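4.2 Die Wand als Gesprächspartner: Zur Wahl der Raumfarbe in Wartebereichen

Die Literatur zur Farbwirkung in Innenräumen ist umfangreich und in ihren Ergebnissen von bemerkenswerter Höflichkeit: Fast jede Studie bestätigt, was ihre Auftraggeber ohnehin streichen wollten. Rot gilt wahlweise als anregend, bedrohlich, appetitfördernd oder gemütlich, Blau als beruhigend, sofern der Raum geheizt ist. Für die vorliegende Arbeit haben wir uns deshalb auf eine schlichtere Frage beschränkt, nämlich ob Wartende die Dauer ihres Wartens anders schätzen, wenn die Wände dunkel sind und der Blick nach draußen nur oberhalb der Augenhöhe möglich ist.

Der Anlass war praktischer Natur. In der Verwaltungsstelle Gukbridge war der Warteraum im Zuge einer Sanierung in einem Ton gestrichen worden, den der Hersteller Brastard unter der Bezeichnung »Burgunder, gedämpft« führt und den die Belegschaft mit anderen Bezeichnungen führt. Die Beschwerden über lange Wartezeiten nahmen daraufhin zu, die Wartezeiten selbst jedoch nicht. Eine erste interne Auswertung empfahl, die Uhr abzuhängen. Das wurde umgesetzt und führte zu Beschwerden über die fehlende Uhr.

An der Hauptuntersuchung nahmen 80 Personen teil, die über den Verteiler des Projekts Prolludel gewonnen wurden. Die Versuchspersonen saßen 20 Minuten lang in einem von zwei Räumen, die sich in Wandfarbe und Lage der Fensteröffnung unterschieden, und sollten anschließend die verstrichene Zeit angeben. Lektüre war nicht gestattet, mit Ausnahme der Einwilligungserklärung, die erfahrungsgemäß niemand als Lektüre auffasst. Die Reihenfolge der Bedingungen wurde ausgelost.

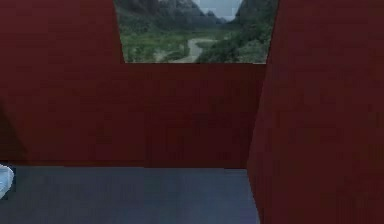
Abbildung 3: Computergerenderte Ansicht mit dunkelroten Wandflächen, graublauem Boden und hoch liegender Öffnung zur Landschaft.

Die geschätzten Zeiten streuten in beiden Bedingungen erheblich. Im dunklen Raum lag der Median über dem des hellen, der Abstand war allerdings kleiner als der Unterschied zwischen Personen, die gefrühstückt hatten, und solchen, die dies unterlassen hatten. Wir hatten das Frühstück ursprünglich nur erhoben, weil auf dem Fragebogen noch eine Zeile frei war. Im Nachhinein erwies es sich als die stärkste Variable der gesamten Studie, was wir der Vollständigkeit halber berichten und an anderer Stelle zu vertiefen gedenken.

Gegen eine rein farbpsychologische Deutung spricht zudem die Lage der Öffnung. Wer hinaussehen will und dafür den Kopf in den Nacken legen muss, bemerkt nach einiger Zeit vor allem den Nacken. In den offenen Antworten wird dieser häufiger erwähnt als die Wand. Eine Versuchsperson lobte den Ausblick und bat im selben Satz um einen anderen Stuhl. Ob der Effekt also der Farbe, der Architektur oder dem Mobiliar zuzurechnen ist, lässt sich mit dem gewählten Design nicht trennen. Den Stuhl hatten wir konstant gehalten, leider auf niedrigem Niveau.

Die Nacherhebung mit dem Carnegie-Bogen, einem in unserer Arbeitsgruppe entwickelten und nach dem Sitzungszimmer benannten Instrument, brachte keine Klärung. Von den knapp 1000 verschickten Bögen kamen 480 zurück, darunter etliche mit Anmerkungen zur Schriftgröße. Für Abschnitt 4.3 wurden nur vollständig ausgefüllte Bögen berücksichtigt.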